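Student team Custerard presents its kitchen robot at open evening in Wuisan

Wuisan, 2021-05-27 - The student robotics club Custerard will show its two-armed robot to the public for the first time this month. The robot, which the students call Flolter, is learning to work with an ordinary machine on a table, using a gripper on the left arm and a hand with fingers on the right.

The project was started in autumn by 42 students of the Clarus technical school. Most of them had never programmed an arm before. They have divided the work between three groups: one for the mechanical parts, one for the control software and one for the recording and checking of every attempt.
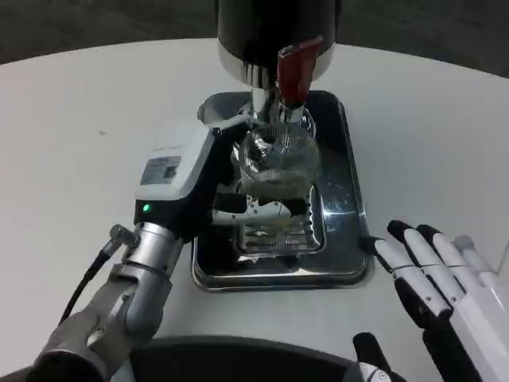 Until now the club has recorded 2,710 attempts, and 1,498 of them were accepted as successful under the rules which the students wrote themselves. An attempt counts only when the robot finishes without help and nothing is moved from its place by accident. The club says that these rules are strict, but that it prefers a smaller number which everybody can trust.

"In the first weeks we wanted to do everything with two identical grippers," the team writes in its report. "Then we understood that the left and the right side have different tasks - one must hold firmly, the other must feel its way carefully."

At the open evening, visitors can watch the robot at work and speak with the students. Those who wish may also guide the arms themselves for a few minutes. The entrance is free, but places for the guided part are limited and should be reserved at the school office.

The club is also looking for new members for the next school year. Previous knowledge is not required. The report and the attempt rules can be requested from Custerard through the Clarus school office in Wuisan.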